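How do I keep a loft cool in summer?

Elif Naz Eren
We just moved into a big open loft in Grarnwood and I love it – so much light! But by June the upstairs is already stuffy by 3 p.m. Any tricks that don't cost more than $200?
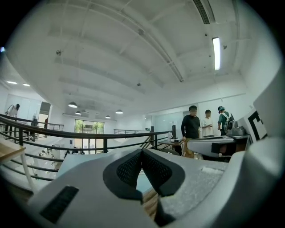 I'd rather skip a portable AC if I can.

trullirport_tom
Oh, you can do it! Open the highest window you've got at night and put a box fan in it blowing OUT. Ours was $45 and I adore it. Shades down before breakfast.

Gündoğdu
ceiling fan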